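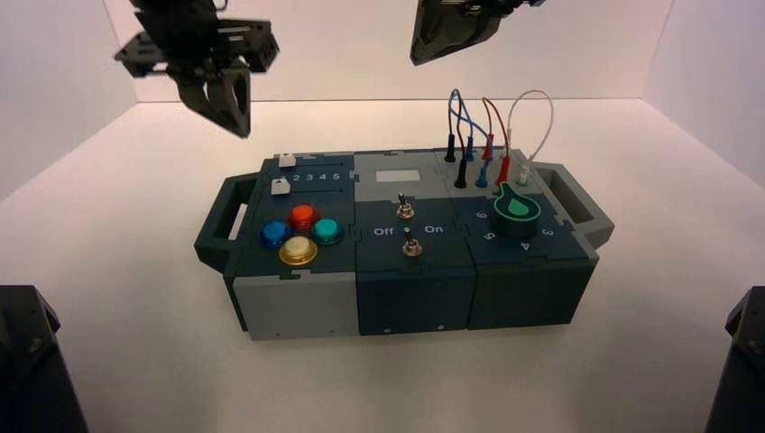
Vandach Manipulation Group, Clesonmont. Shared notebook, Bravimach project

16/03/2025
Entry by Adeel Jafri. Bench work with Atif Farooqui.

Topic: gating wrist frames by blur before they go into the policy, slider task first.

Carried over from the January entry: the policy reaches the slider panel without trouble and then stalls or overshoots when it lines up on the knob. Atif's guess was that the wrist views are mostly useless while the arm is still moving fast, and that the network leans on them anyway. Today was for testing that guess with a simple gate, no retraining of the vision part.

Method as run. Each wrist frame gets a sharpness score (variance of the Laplacian, gray image, after masking the fingers). If the score falls under the threshold, the policy gets the last accepted wrist frame again together with its age. The overhead view is always passed through fresh. Threshold set by hand on old recordings, then left alone for the whole day. Start pose was the same for every run: both arms up and clear of the board, both slider knobs at the left end of their tracks. Toggles and dial not used.

Data: 2271 wrist frames labeled by Atif as usable or not usable for lining up on a knob. Of these, 167 were ones we had argued over earlier. They stay in the set with a separate flag. Labels were done before the score was computed so he could not see it.
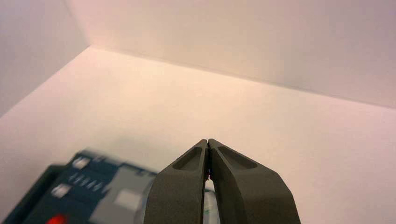

The finger mask matters more than I expected. Without it the score is dominated by the fingers, which move with the camera and stay sharp while everything behind them smears. In the frames that fooled the first version of the gate, the slider knobs are white patches with a row of unreadable marks next to them, yet the outline of the two fingers alone was enough to push the score over the threshold. The recesses near the tips add edges of their own. The gap between the tips is also a problem for the mask, because a narrow strip of background shows through it and comes out as one more strong edge. I now fill the mask across the gap when the fingers are nearly closed. When they are open we go back to two separate masks.

A second failure is still there. When most of the view is plain white tabletop or wall there is very little texture to score, and the gate rejects frames that Atif labeled usable. He suggests normalizing by the area covered by the board. That needs a board segmentation we don't have for the wrist views. Tried a crude version with a brightness cutoff. It works on the dark panels and loses the light gray ones, so I took it out again.

Trials: 30 runs with the gate, 30 without, alternating, same checkpoint. Target number on the slider drawn at random before each run. Lining up on the knob was clearly steadier with the gate on, and the overshoot we saw in January was rare. The stalls did not go away. In several gated runs the arm slowed down, the gate opened late, and the policy sat on an old frame longer than it should have.
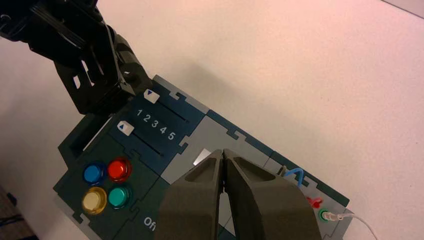
Changed the hold limit to 2 accepted-frame intervals after that, and past the limit the current frame goes through whatever its score. Reran only the stalled starts. They got moving again, but these runs are picked after the fact and should not be added to the comparison. Logged in Gondal under a separate tag.

Age input: unclear whether the policy uses it at all. It was trained with age zero everywhere, so it has never seen anything else. Setting it to zero by hand during a gated run made no difference I could see in the motion. Either we train with simulated holds or we drop the input.

Also checked whether the gate simply slows the arm down and gets its benefit from that. Ungated runs at reduced speed improved too, by less than the gate did at full speed. Atif thinks the speed effect explains a good part of it and wants the two crossed properly. I agree, the present set cannot separate them.

To do
- Cross gate on/off with full/reduced speed, new random targets (both)
- Train with simulated holds, real age values (Adeel)
- Relabel the flagged frames, blind to the old labels (Atif)
- Mask code: move the gap fill out of the script and into the shared module (Adeel)
- Leave the buttons alone until the slider numbers are final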